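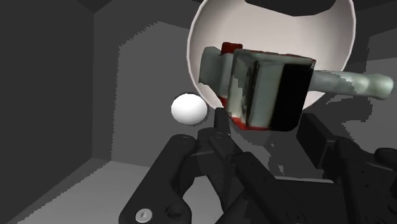

Why would a company buy the supplier it has been perfectly happy with for years?

Usually because being happy with a supplier and being safe with one are different feelings, and the second starts to matter more once you've built your whole day around somebody else's goods.

Take Helline, which makes commercial ovens and has bought its door hinges from a shop called Tona for as long as anyone there can remember. In the early days a hinge was a hinge. If Tona had raised its prices, Helline could have gone down the road to Fekisa and had a truckload by August. Then the oven doors got heavier, the hinges got stranger, and Tona put in a press line that was good for Helline's doors and very little else (a fine machine, I'm told, and as useful to any other customer as a left shoe).

From that moment the two of them were stuck with each other, and you could feel it in the paperwork. The supply contract, once 4 pages long, grew to 255. It had clauses about steel prices, clauses about late trucks, clauses about who paid for new dies, and still it had nothing to say the spring that Helline wanted 2,424 hinges and Tona had planned for 2,338. That's a gap of a few boxes! But it took weeks of phone calls, because each side suspected the other of using the shortage to squeeze out a better deal.

Economists have a dry name for this sort of trouble – the holdup problem – and most of us know it from home. Once the contractor has taken out your kitchen, his prices have a way of firming up.

Buying Tona put an end to the haggling. The hinge people and the oven people now answer to the same boss, and an argument over dies gets settled in an afternoon. What Helline gave up is harder to see on a balance sheet. Tona used to watch every penny, since the pennies were its own, and a department doesn't always have that same hungry look. Managers have to go and check on things a market price used to tell them for free.

Shojaei, a smaller oven maker, looked at all this and went the other way. It redesigned its doors around an ordinary hinge, gave up a little smoothness in the swing, and kept three suppliers on the phone list. Its buyers still shop around every spring, and the doors close fine.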